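The laundromat in Clekdale closed in February, so for a while I was carrying my sheets to Heywood on the bus like a medieval peddler. Ninety minutes round trip, plus the wash. I gave up and bought a machine.

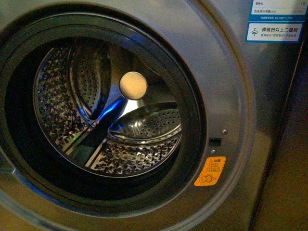 My grandmother's rule was to wipe the door seal after every load, and I ignored it for 17 years of other people's washers. Now that I own one I have become unbearable. I go around the black rubber with an old sock, getting into the fold at the bottom where the lint goes to retire. Then I usually stand there looking at the drum, all those shiny dimples, like the inside of a disco that only admits towels. There's a plain beige cap in the middle of the back wall and I find it oddly calming.

The Olleo booklet recommends an empty hot cycle once a month. I did one on Friday and felt very adult.

Darks are my remaining weakness. I still hold every navy thing up and wonder if it can go in with the jeans. It can. I ask anyway.
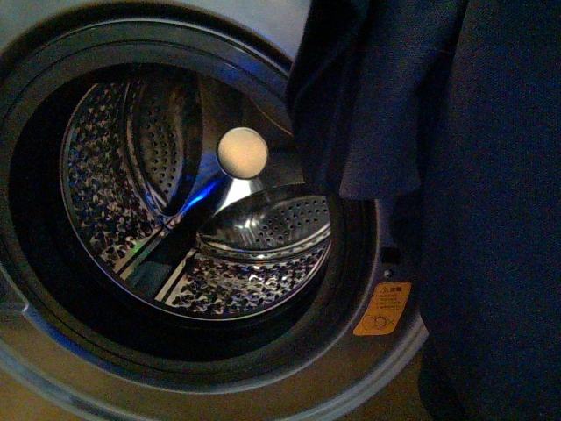
Navy cloth, hanging.

Next up is the shelf from Redumcombe, still in its box in the hall.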